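Kitchen notes from Tutlow

October already, and I still haven't finished painting the back bedroom. What I have done is clear out the kitchen, and I'm so pleased with it that you're all going to hear about it, sorry!

It started with the cupboard under the sink. I pulled everything out one wet afternoon and found 22 jam jars, not all of them with lids, and a bag of clothes pegs I'd been hunting for since the spring. The jars went to the swap shelf at Chisholm Hall and were gone by teatime. If you've got any bigger ones with good lids, please hang on to them, as I'll be making chutney again before Christmas.

My one rule now is that the worktop gets wiped down every night before bed, toaster crumbs and all. It takes me two minutes and I come down to a nicer morning for it.
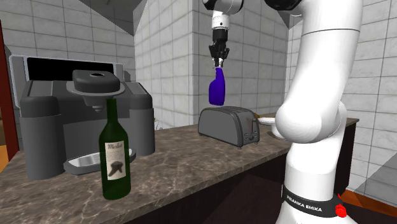 Stone worktops and lemon juice

A few of you wrote in after last month's piece asking about marks on marble. I learned this one the hard way with half a lemon and a long phone call. Vinegar and lemon both dull the polish, so keep them well away and stick to warm water, a drop of washing-up liquid and a soft cloth. Dry it straight after. I tried a fancy cream from Altel and couldn't see any difference, so I've gone back to the cloth (and kept the 32 pounds for next time!).
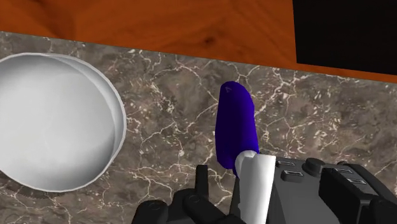
White bowl on a veined worktop

Now, coffee. I used to descale when the machine started grumbling, and by then it was always in a right state. The water out at Grundness is even harder than ours, my sister tells me, and she does hers on the first of every month. I've started copying her and the morning cup tastes much better.

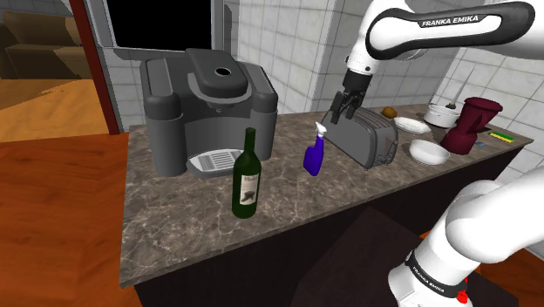

She also runs plain water through twice afterwards, which I'd never bothered with, and I can tell you it's worth the wait. Next month I'm doing freezers, so send me your tips, and do own up if you've got peas in there older than mine.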